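News > Press releases > Residential lettings

Brekavov opens lettings at Arboleda House, Nevolham

February 2023

Property company Brekavov has opened lettings at Arboleda House, a converted office building close to the centre of Nevolham. The flats are offered unfurnished on long leases, with one-bedroom, two-bedroom and three-bedroom layouts. The first tenants can move in as soon as references are complete.

The building stood vacant before Brekavov bought it. The outer walls and the main staircase have been kept, and everything behind them is new, including the wiring, the plumbing and the lift. Windows on the street side have been replaced with triple glazing to cut down traffic noise.

Each flat has a fitted kitchen with an oven, hob, fridge-freezer and dishwasher. Washing machines are in a hall cupboard, which leaves more worktop space in the kitchen. Bathrooms have a full-size bath with a shower over it, and the three-bedroom flats have a second shower room next to the main bedroom.

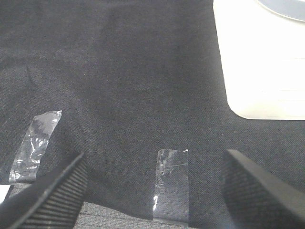 Heating and hot water come from a shared plant room on the ground floor. Every flat has its own meter and is billed monthly for what it uses. Tenants choose their own electricity and broadband suppliers. Council tax is not included in the rent.

The standard lease runs for 3 years, with a break clause that either side can use after the first year by giving 2 months' notice in writing. Rent is reviewed once a year. Pets are allowed with written consent, and requests are dealt with at the time of application.

Day-to-day management will be handled by Morko, which already looks after Brekavov's other rented buildings in the town. Morko will run an office on the ground floor, open on weekday mornings, and a repairs line for use at all other times. Parcels can be left in lockers by the main door.

There is covered storage for bicycles in the rear courtyard. Car parking is limited and is let separately from the flats, with priority given to tenants who hold a Blue Badge. The bus stop for the railway station is directly opposite the entrance.

Work on the top floor is continuing. The flats there are larger and have roof terraces, and Brekavov expects to release them in November. Anyone who would like details when they become available can ask to be added to the waiting list.

Viewings of the finished flats are by appointment through the Nevolham lettings office. Applicants should bring photo identification and proof of income. Floor plans and a full schedule of rents can be collected at the viewing or sent by post on request.

Contact us | Copyright Brekavov. All rights reserved. | Back to top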